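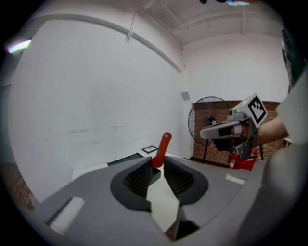 4 min read

Section 4. Setting the lie angle on the Zosteo putter

The Zosteo has an adjustable neck, and the box promises it will fix your aim. Adjustment changes how the sole sits on the ground. Whether it changes your scores is another matter, and the Tustberg course notes make claims I would not repeat. Grip texture gets the same sales talk: ridged black pads like the pair at the top of the page have texture you can see, but a ridge tells you nothing about where the face points. Set the neck first and leave the grip alone until you have finished.

1. Stand on a flat floor in the shoes you play in. Carpet will mislead you.

2. Loosen the neck screw with the Lukthorpe key. Stop when the head moves. Do not take the screw out.

3. Take your normal stance and let the sole settle. If the toe is up, tilt the neck one mark toward upright and check again.

4. Tighten the screw until the key clicks.

5. Hit 30 putts from one spot before you change anything else. Five good ones prove very little.

Note: The marks on the neck are not degrees, whatever the chart suggests. Write down your starting mark so you can go back to it.

Caution: Never adjust the neck during a round. Check your local rules as well.

Caution: The Žukauskas weight kit is sold as a match for this head. Refit the neck screw before adding any weight, and do not use a plate that rocks when seated.

If the head still rattles after step 4, go to Section 5.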